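February, shop notebook, hand-held gripper no. 2
Started 7 in the evening, went home late

I meant to write only a few lines tonight and I can already tell that isn't going to happen, so get a coffee, whoever is reading this. Daichi, the part you asked for is near the bottom.

First the good news. The new link bars are in and they move nicely. The old pair had been rubbing on the inside of the housings ever since I reprinted those, and I kept blaming the servo for the noise (sorry, servo). I filed the lower holes out by hand, put a thin washer behind each one and did up the screws until the slop went away and then backed them off a hair. They don't match, I know, one came out of the good tray and the other out of the coffee can. Soledad has already teased me for it. I'll order a proper set when I put in the next order with Fekete, together with the belt for her plotter.

The pads are the second casting. The first batch was too hard and skated right over a T-shirt like it was a plate. Ivar lent me the softer mix he uses for his molds and I poured 14 of them in one go, which used up the whole cup, so Ivar, I owe you a cup. Three have bubbles in the face and I've put those in the scrap drawer with a note on them. Please don't use them, even though they look fine from the back!

Then the cloth work. Everything we had tried so far was on the bench mat, which is flat and firm and frankly kind to us. A mattress gives when you push on it, and the sheet comes along with whatever you're trying to pick up. I've wanted bed recordings for the Plemum folder for a long while, with clothes left in a heap and other soft stuff lying nearby, the way a bed looks at anybody's house.
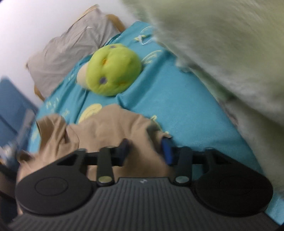
Do we need a stronger motor to pick up clothes?

The motor we have is plenty for a shirt or a pair of pants, and squeezing harder mostly flattens the fold you were hoping to grab. Soft pads and a low, shallow approach do more for us, and they're a lot cheaper.

What I'd like us to work on is where the tips go in. A raised fold is the easy case, you come at it from both sides and close. A flat stretch of cloth is the hard one, and there I have to press down a little, close slowly and let the fabric bunch up between the pads before lifting. My wrist has learned to do this without asking me, which is nice for me and not much help to Hanna, who is trying to write it down as a rule for the arm. Hanna, sit with me for an hour some evening and I'll do it slowly and talk the whole time. You know I can.

Daichi, your part: the log folder from Jusis now holds 1,878 short clips, bench and bed together. I would throw out anything where the tool swings fast, the edges go to mush and the tracking doesn't like it. Try the shutter setting first, though, before you delete a single one — I have a feeling we can get sharper footage just by turning on another lamp. I set the trigger return to 50 in the config and left the old value commented out above it.

Still to do: a drop of thread locker on both link screws, a strain relief for the cable, and a fresh label for the charger, which has lost its old one again. Remigiusz wants to try the tool on towels next, and he may borrow it as long as it goes back on the shelf by the drill press with the battery out.

Lights off, heater off, back door checked twice.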